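Can a robot tidy your table yet? How to try it in simulation

Posted June 27, 2022 by Valdir Mendonça

I get asked this a lot, usually by people standing next to a messy kitchen table. My answer is that you can find out for yourself on an ordinary computer, and it's great fun! This guide sets up a simulated tabletop and scores a robot arm on three small chores: picking up a cup, picking up a ball and putting a pen away.

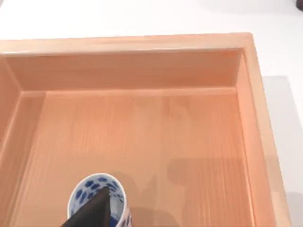
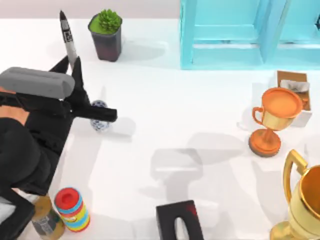
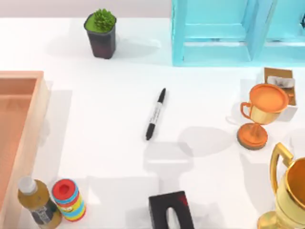
Rendered views of the simulated table: a cup in the tray, the gripper by the patterned ball, and a marker out in the open.

What you need

A simulator that handles contact properly (I use Tranora, but any with decent friction will do), a model of an arm with a two-finger gripper, and a folder of household objects. Allow 700 MB for the objects if you want nice textures.

Step 1. Lay out the table

Start with a plain white top. Put a wooden tray on the left and leave the middle clear. Then put things round the edges: a potted succulent, a couple of trophies, a striped can, a tissue box. Don't be tempted to leave these out. A bare table makes every robot look clever, and real tables have a trophy exactly where the elbow wants to go.

Step 2. Write the chore down as a test

"Tidy up" is no use to a computer. Write something like "cup upright, inside the tray, gripper open, nothing else moved more than 4 cm". I forgot the last part the first time and gave full marks to a run that had shoved the plant clean off the table.

Step 3. Choose a grip for each object

For a cup, try one finger inside the rim and the other outside, and close gently. Go too deep and you'll lift it crooked. For a ball, come straight down and close at its widest point, or it shoots away (watching this is half the joy of the hobby). A pen lying flat wants the fingers square across the barrel, so check which way it points before you come down.

Step 4. Run it, shuffle, run it again

Do 20 runs with everything in the same place, just to catch silly mistakes. Then move the objects and turn the pen at random before each run. I left mine going for a weekend and came back to 2,118 attempts, which made for a very long spreadsheet and a happy Monday-ish feeling.

Step 5. Watch the failures

Save the view from above as well as one from the side. Shadows from the arm can fall right across the thing you're trying to find, so if your program looks for objects by colour, replay those moments first.

So, can it do the chores?

One object at a time, with room round it, my arm does well. Ask for the whole table in one go and it gets muddled, mostly when two things are touching. I wouldn't hand it the washing-up, but I'm far more hopeful than I was when I started!

Next I'm trying the Kolteo gripper model, with softer fingertips. I hope to have those results up in August. If you build your own table, send me your worst run.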